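4. What people told me about washing up

4.1 How the talks went

I'd planned to start this part of the study with cooking, as most papers on shared kitchens do. Cooking is what people think a kitchen is for, and it's what the landlords at both of my sites put in their leaflets. But within the first few visits to Mornasmont I'd dropped that plan, as every chat I had about cooking slid into a chat about washing up. I'd ask what somebody had made for tea and get a long, rather cross story about a pan left in the sink since the morning. So I gave in and followed them there.

A quick reminder of the two sites. Mornasmont is the bigger block, with long corridors and one kitchen to each floor. Treritz is a row of older houses knocked together, where the kitchens are small and people tend to know who is on the other side of the wall. I spoke to 40 people in all, and 35 of them let me come back for a second talk, which I was really pleased about (people are busy, and I'm not that interesting). The second talks all took place in the kitchens themselves. I'd done the first ones in a side room and they came out stiff, full of what people thought they ought to say. Put the same person next to their own draining rack with a mug of tea and they can't stop!

I didn't use a fixed list of questions. I had a sheet with a few prompts on it, and I let the talk wander. When I typed the notes up I kept every mention of a pot, pan, plate or cup, along with the line before and the line after, and I read through the whole pile twice before I started sorting it.

4.2 Plates and pans are different things

The first thing to come out of the sorting was that people don't treat all dirty dishes alike. I'd gone in thinking of "the washing up" as one job. They don't see it that way at all. Plates and mugs are quick, and a stranger will often do yours along with their own and think nothing of it. At Treritz this was so common that some people had trouble telling me whose plates were whose.

Pans are another matter. A pan belongs to somebody, even when it came with the flat. It has a handle that's a bit loose or a base that sticks in one spot, and whoever uses it most has learnt its ways. One woman at Treritz told me she'd wash anybody's bowl but she wouldn't touch a pan, "because then I've said it's my job". A man two doors down said nearly the same thing, and I don't think they'd talked about it. Washing a pan means soaking it and coming back to it, and coming back to it is what turns a favour into a duty.

I've borrowed the word "lingering" from Guvow, my earlier and much smaller study of office sinks, for this sort of item. A lingering item is one that can fairly be left for a while. The trouble is that there's no agreed length for the while. An hour is fine by everybody. Overnight is fine by some. By the second night, people at Mornasmont had started leaving notes.

4.3 Shallow pans, deep pots and who picks them up

When I went back through the notes I found I could split the lingering items again, by shape. I hadn't been looking for this and I'm still a bit surprised by how much of the talk it covers. Deep pots got filled with water and left standing, and everyone took the water as a sign that the owner had been there and meant to return. You can't really do that with a shallow pan. It holds so little that the water slops out as soon as someone moves it, so people leave it dry or lean it against the tiles, and a dry pan looks like a forgotten pan. Nearly all the bitter stories I heard were about frying pans and other shallow things, and hardly any were about stockpots. 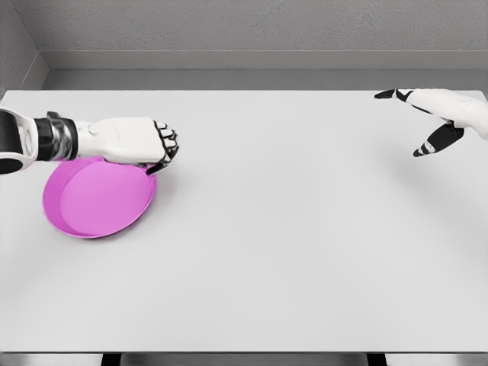

Figure 2. A shallow pan held at its far edge.

Shape matters to picking up as well. With a deep pot you put a hand on each side and off you go. A shallow pan gives you the rim or the handle, and if it's dirty the rim is the bit you'd least like to touch. Several people acted this out for me without being asked, pinching the air with finger and thumb and pulling a face. I've come to think that this tiny moment of not wanting to touch the thing does a lot of work in these kitchens. It's how a pan ends up being pushed along the worktop with an elbow, day after day, until it's in a corner and has become part of the furniture.

I should say that this didn't hold for everyone. Two people at Mornasmont told me they rather like scrubbing a frying pan, and one of them went on about it for so long that I ran out of paper. She puts the radio on at six in the morning, before the others are up, and does whatever's there. She didn't see it as a kindness. She said it was the only bit of the day when she could see that she'd got something done. I'd have liked a whole chapter on her.

4.4 Notes on the cupboard door

Mornasmont has a habit of notes and Treritz doesn't. I copied down as many as people would let me, and they follow a pattern. The first note is nearly always jolly, with a smiley face or a joke in it. The next is shorter. By the third the joke has gone and there's usually some underlining. What I never found, in either place, was a note that named the person it was meant for, though when I asked, the writer could always tell me who that was.

It would be easy to say that people at Treritz write no notes because they get on better. I don't believe that, having sat in on some very frosty teatimes there! I think it's more that the kitchens are so small you can't leave a note without being seen to leave it. People at Treritz complain out loud, to a third person, in the hope that it'll be passed on. It generally is, by the next morning at the latest, and it has generally grown a bit on the way.

The management at Mornasmont did try to sort things out in February. They stuck up a printed sheet, the same one on every floor, asking residents to wash up within 40 minutes of eating. I asked about it in every talk after that. A few people hadn't noticed it. Most had, and thought it was silly, and one kitchen had corrected the spelling. As far as I could find out it was never brought up in an argument, even by people who'd been arguing about that very thing for months. A rule from upstairs didn't seem to count as one of the kitchen's own rules.

4.5 How this sits with other work

Koskela, the housing scheme I wrote about in my first paper, had something over the sinks that neither of my two sites has, and that's a shelf for each flat. I used to think of those shelves as storage. I now think they were a way of letting a dirty pan linger without bothering anybody, as it could be put somewhere that was plainly its owner's. My Koskela notes run to 500 pages and I've only found a handful of grumbles about pans in them, all from a floor where the shelves had been taken down for painting. I can't make too much of that. I wasn't asking about washing up at the time, and people may simply have saved their grumbles for someone else.

I'd also like to be careful about the shape business. I spoke to people in two places, in a country where most tea gets fried or boiled, and a kitchen full of woks or clay pots might sort its lingering items quite differently. The next section goes on to fridges, where people were far more willing to name names.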